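Reuse of Clear Plastic Food Containers in Shared Student Kitchens
Final Project Report, Household and Consumer Studies
Submitted by Dewanti Sopacua, Lundstead College

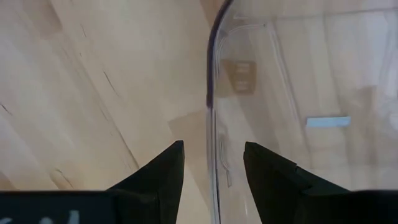

1. Background

Residents of Subramaniam Hall share one kitchen per floor. Most of the food stored there is kept in clear plastic containers, many of them saved from takeout meals or grocery purchases. The hall office has received repeated complaints about missing lids, unlabeled leftovers and crowded shelves. This project examined how such containers are kept and reused, and whether a simple storage arrangement would reduce the number left on tables and counters overnight.

2. Method

The study took place in May in the third-floor kitchen. A total of 48 containers were collected from the cabinets with the consent of the residents. Each container was washed by hand, dried on a rack and placed on a table for inspection. The following points were recorded: condition of the rim, clarity of the walls, presence of a matching lid, and any label or printing that remained after washing.

Containers with cracks or sharp edges were removed from use. The others were sorted by shape and stacked in the cabinet beside the refrigerator, with lids stored upright in a separate bin. Residents were asked to write their room number and the date on a strip of tape before storing food. A short questionnaire was distributed to all 60 residents of the floor at the end of the trial.

3. Results

Of the containers collected, 42 were judged fit for further use. Five of the rejected containers had cracked rims, and the remaining one was too badly warped to stand level. Clouding of the walls was common but did not lead to rejection, as the contents could still be identified from outside.

Molded ridges were the hardest areas to clean. Food residue collected along them, and a soft brush was needed where a sponge could not reach. Adhesive labels also caused difficulty. Soaking in warm water loosened most paper labels, while printed marks could not be removed without scratching the plastic.

In the questionnaire, residents reported that lids were easier to find under the new arrangement. Several asked for a second bin for round lids. Use of the tape was uneven, particularly during the examination period.

4. Recommendations

The lid bin should be kept and a second one added. Containers should be checked for cracks at the start of each semester. The tape and a marker should be placed on the refrigerator door, as the drawer used in the trial was often overlooked. A further study could include the ground-floor kitchen, where cabinet space is more limited.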